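# The table at the top of the stairs
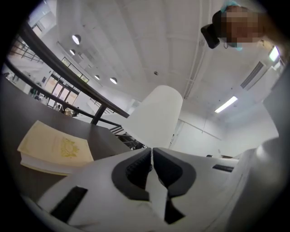

**Manju Rana**, features and odd jobs, the Natberg newsletter

Quarter past four, July, and the hall at Natberg is doing what it does in the afternoon, filling up with light and noise from the doors. Pîrvu is upstairs. Pîrvu is nearly always upstairs, at the dark brown table by the railing, and has agreed to talk for as long as the tea lasts.

"Sit that side," Pîrvu says. "You get the view."

The view is down past the rail to the ground floor and the tall glass doors along the far wall. You hear everyone before you see them. Suitcases, prams, a school group once a week that sings on the way in.

Pîrvu has looked after the reading table for nine years. Before that there wasn't one. There was a landing, and people walked over it.

"It was a place for getting to somewhere else. I used to eat my lunch on the steps and think, well, you could put a table here. So I asked. Then I asked again. They said yes the third time, I think to get me out of the office."

The table came from Sivberg, the old furniture shop, in its closing sale. Forty pounds, and another fight to get it up the stairs. Two people at the bottom, one at the top giving instructions, and a scrape along one leg that Pîrvu still shows to visitors. (I was shown it twice.)

The idea is simple enough. One or two books out at a time, never a shelf. You sit, you read, you leave it there for the next person. No ticket, no signing in.

"If I put twenty out they'd all look at the spines and go home. Put one out and they pick it up. It's a bit bossy, I know."

The cream one with the yellowish cover is the one most people ask about, mainly for the little gold emblem printed on the front. Thick thing. Pîrvu won't say it is the favourite but keeps putting it back out.

"People touch the gold bit first. Everybody. Grown men. They put a thumb on it and then they open the book somewhere in the middle, and that's it, they're sat down for half an hour."

Is it valuable?

"No. God, no. It came in a box from Flultby, with a lot of cookery books and a jigsaw. I'd be suprised if you got the price of a sandwich for it."

Flultby is the house clearance firm out past the ring road, and a good friend to the table. Boxes turn up every month or so. Most of what's in them goes straight to the charity shop. Pîrvu reads the first 29 pages of anything that might stay — why 29, no idea, it was a bus journey once — and if it holds up it gets a turn.

And what makes a good one?

"It has to lie on a table nicely. You laugh, but it does. Paperbacks spring up. Big art books, people are frightened of them. You want some weight, and a plain sort of cover, and print you can read without holding it up to the window. And it has to be alright to start on page 200."

Do they get stolen? A long drink of tea.

"Borrowed. I say borrowed. One went for a whole winter and came back with a train ticket in it and somebody's shopping list. Leeks, bleach, candles. I kept the list."

One has gone over the rail, too. A child's elbow, a heavy history of canals, no one underneath, thank goodness. Since then there's a house rule that books stay a hand's width from the edge. Pîrvu enforces it in passing, with two fingers, without breaking off the sentence.

We talk about the light for a bit. It matters more than I thought. With the walls and ceiling so pale up here it's bright well into the evening in summer, and the regulars know it. There is a man who comes in to read after his shift, a pair of sisters who read the same book from opposite ends. In winter Pîrvu wants a lamp and has been told there is no socket. There has been no socket for four years.

"There's a socket. I've seen it. It's behind the panel."

The upkeep costs next to nothing, a duster, a tin of polish. Last year's whole budget for the landing was £900, and most of that went on having the handrail repainted, black again. Pîrvu had asked for green.

"Green would of been lovely. But black's fine. You don't look at the rail, you look over it."

Tea's gone cold by now. Somebody is calling up from below about a delivery, and could Pîrvu come down and sign. Pîrvu stands, leans over, shouts that it's Flultby and they can leave it by the doors.

Last question, quickly, on the stairs. What's the next book?

"Depends what's in the box. I'd like a sea one. We haven't had a sea one for ages." Three steps further down. "Not whales though. We've done whales."

The table is open whenever the hall is. Books for the landing can be left at the front desk, marked Pîrvu. Please no encyclopedias.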